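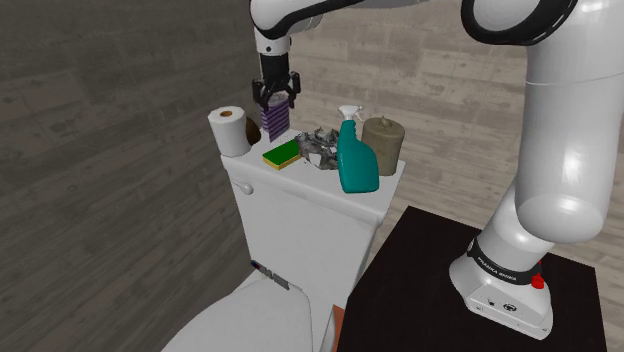
Idero to test restroom robot at Fesovstead offices, with cleaners' jobs and hours written into the deal

FESOVSTEAD, October – Idero, the contract cleaning firm, will try out a robot arm on restroom work at its Fesovstead site. We are not promising much. Suppliers have told us for years that machines would take over the dull parts of cleaning, and what our crews mostly got was one more thing to wipe down.

The software comes from Gratness. So far the work has been done in simulation: the arm handles items kept on top of a toilet tank, such as a sponge, a spray bottle and a striped purple cup. Gratness ran 4000 simulated attempts and counted 3715 as successful. A simulated restroom has no line at the door. 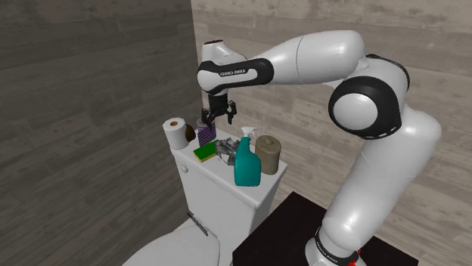 Moving a cup also leaves the toilet to be scrubbed, and that stays with the crew. Under the terms of the trial, no cleaner loses hours, and time spent minding the arm is paid as work time. Cleaners can switch it off without asking a supervisor. Abdelaziz, the workplace consultancy, will interview the night crew before and after, and Idero will publish the answers – including the rude ones.

The trial runs for 4 months. If the arm needs more looking after than it saves, it goes back to Gratness. Idero has made no commitment to buy.

Press inquiries: Idero press office, Fesovstead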